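May 2020 – Bottle sorting set, cell 2 (Kositz booth)

Carrying on with the trash task for Vasiliu. Plan for this block was bottles and caps into the bin, both arms in use, one operator on the leader arms and one person resetting. I drove, Sânziana Gavrilă reset the table and kept the log. We swapped after the break.

The episode count stood at 3,698 before we started. We added 547, and 22 of those are marked for review. Most of the 22 are mine from early on, where I paused too long over a grasp and the arm just sat there. The trim script only catches pauses at the start and end, so these need to be cut by hand or dropped.

Start layout: bin at the far left corner with a bag in it, items between the two arms, grippers held low over the table. Caps count as separate items. If a cap ends up under a gripper at the start, leave it, we want some of those. 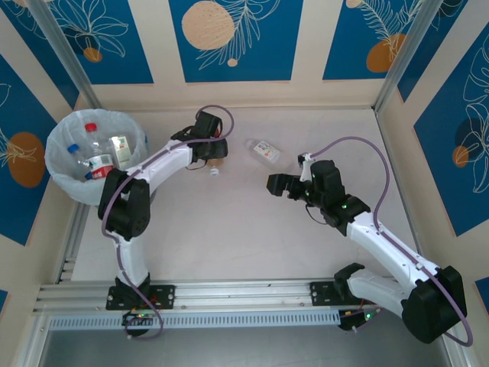
Camera and sync checks

Wrist views were checked before recording and again after the break. The right one had slipped a little on its bracket. Tightened it and redid the calibration with the board. Episodes recorded between the slip and the fix are tagged "cam shift" in the log – keep them out of the training split for now, but don't delete them.

Clock offset between the fixed view and the wrist views was fine both times. Kondulent's recorder dropped the first second of a few episodes again. Restarting it cleared that. I have written to them and attached the log.

Instructions text: we agreed to keep one short sentence per episode and to stop naming colors unless the color decides which item is picked. Older episodes from the Curorport batch don't follow this, and someone will have to go through them.
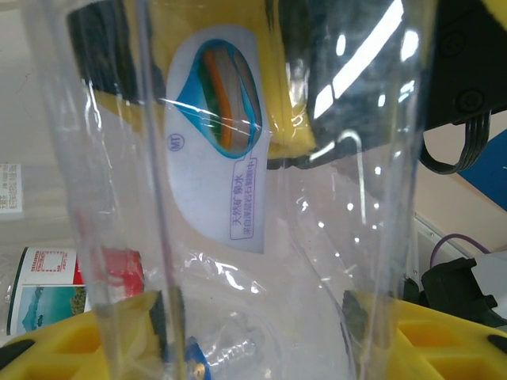
Clear plastic is still the weak spot in the current policy. It does well on cartons and poorly on anything it can see through, and the last training run closed the gripper beside the bottle more often than on it. I think part of the trouble is the wrist view at close range. Once a bottle is between the yellow fingers it takes up most of the picture, and the sponge behind it shows right through the wall, bent out of shape, so there isn't much of a clean outline to go on. The paper label is the easiest part to find. So for the next block I want more bottles with the label turned away or taken off, and more clutter behind them, otherwise the model will just learn to look for labels.

Sânziana's point, which I agree with: we should also vary how far the bottle is squeezed before the lift. She was getting good lifts with a light grip and I was crushing them. Both are fine as data, but the log should say who was driving. Added an operator column.

To do
– Cut or drop the 22 marked episodes
– New bag in the bin at every swap
– Collect more bottles, mixed sizes, some without labels
– Ask Vasiliu if crushed bottles count as a separate class
– Retrain on the full set once the cam shift tags are checked, and compare against the last run on clear items only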